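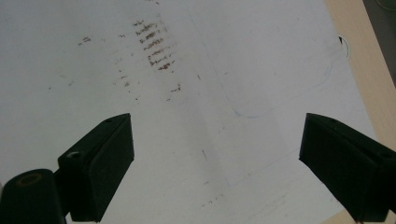

Spot cleaning (household)

Search the Household Reference Go

Feb 20, 2020 — Liv Nygård, revised by Gergely Somogyi

Filed under: Home care > Cleaning methods > Surfaces and stains

Spot cleaning is the removal of a mark from one small part of a surface, leaving the rest untreated. It is used on tables, countertops, walls, floors, upholstery and, with limits, on paper and card. The term covers both dry methods, such as brushing and erasing, and wet methods, in which a liquid is applied from a spray bottle or a damp cloth and then blotted or wiped away. Spot cleaning is distinguished from general cleaning, where the whole surface is washed, and from restoration, where damaged material is repaired or replaced.

Types of marks

Marks are usually grouped by how they sit on the surface. A deposit lies on top and can be lifted off, as with crumbs, dried mud or chalk. A smear has been dragged across the surface and is thin at one end and heavier at the other. A stain has soaked in and colored the material itself. One spill can leave all three, and the order of treatment follows from this: deposits first, smears second, stains last.

Smears often take the form of short parallel streaks, left by a fingertip, a cloth or the edge of a tool passing over the same place several times. On white paper, reddish-brown streaks of this kind may come from many sources, including sauce, cocoa, clay, rust and makeup, and the color alone is a poor guide to which. Brown specks scattered in a trail tend to be easier to deal with than the streaks beside them, as specks have less contact with the sheet.

Pen lines form a separate class. Ballpoint ink is oily and spreads under water-based cleaners only slowly, while most felt-tip inks run at once. A drawn line close to a smear should be kept dry if the drawing is to be saved. Creases are not marks in the strict sense, but they collect dirt along the fold and may look like a faint gray line after the rest of the sheet has been cleaned.

Surfaces

Sealed tabletops, including most white ones, stand up well to spot cleaning. The finish keeps liquid from soaking in, and a mark can be treated several times. The main risk is dulling: rubbing one place with a rough pad leaves a patch that reflects light differently from its surroundings.

Bare or lightly finished wood takes up water quickly. A wet patch may raise the grain or leave a ring with a sharp edge. Cleaners are put on the cloth and not on the wood, and the cloth is moved with the grain.

Paper is the least forgiving. Water makes the fibers swell, and the sheet cockles as it dries. Where a sheet is being used only to cover a table, replacing it is the normal choice. Where the sheet matters, dry methods are tried alone. A soft brush clears loose specks, and a white vinyl eraser, worked inward from the edge of the mark, takes off part of the smear. Full removal is uncommon.

Equipment

The basic kit is small: a spray bottle, two cloths, a soft brush and a bowl of clean water. Cotton swabs are added for narrow marks. Cloths should be white or colorfast, so that no dye passes to the surface and the mark can be seen coming away.

The spray bottle consists of a body, a dip tube, and a head with a pump and nozzle. Bodies are molded in clear, translucent or solid plastic. Translucent bottles let the user judge how much liquid remains and are commonly tinted blue or green. The narrower neck below the head is where most people hold the bottle when they move it from place to place, although a full bottle is steadier when held by the body.

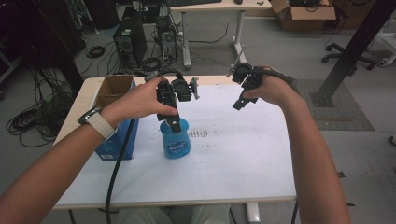 A translucent light-blue spray bottle with a white-and-blue label, standing on a white-topped table.

Household bottles are sold in many sizes. In the Plester range, the small bottle holds 266 ml and the large one 887 ml. The small size suits spot cleaning better, as it can be aimed with one hand while the other holds the cloth. Nozzles normally turn between a stream and a mist. A stream is used for a single deep mark on a hard floor; mist is used almost everywhere else.

Refilled bottles should carry a label naming the contents. A label that has blurred or worn away ought to be replaced, and a bottle whose contents are unknown should not be used.

Method for sealed surfaces

1. Clear away loose material with the brush or a dry cloth.
2. Test the cleaner on a hidden part of the surface and wait 8 minutes.
3. Spray lightly from a hand's length away, or spray the cloth if there is paper, wood or wiring nearby.
4. Blot. Do not scrub at this stage.
5. Wipe from the outside of the mark toward the center, turning the cloth to a clean side with each pass.
6. Go over the place with a second cloth dampened with plain water.
7. Dry it.

Anything standing on the table is moved first — including the bottle, which can leave a ring of its own if liquid has run down the side. Steps 3 to 6 may be repeated. If a mark is no lighter after three rounds, a different cleaner is needed.

History

Early household manuals treated spot cleaning as part of laundry work. The Conneely household manual of 1902 was among those that gave tables a chapter to themselves, recommending soapsuds applied with a feather and bread crumbs for marks on paper. The crumb method lasted well into the following decades and survives in a few craft workshops.

The spread of sealed tabletops and plastic spray bottles changed the practice. Birnent and Limier both sold ready-mixed cleaners in spray form, and their printed instructions differed on one point that is still argued over: Birnent told users to spray the surface, Limier to spray the cloth. Current advice depends on the material, as described under Surfaces.

See also

Blotting
Erasers, types of
Table coverings, paper
Water rings on wood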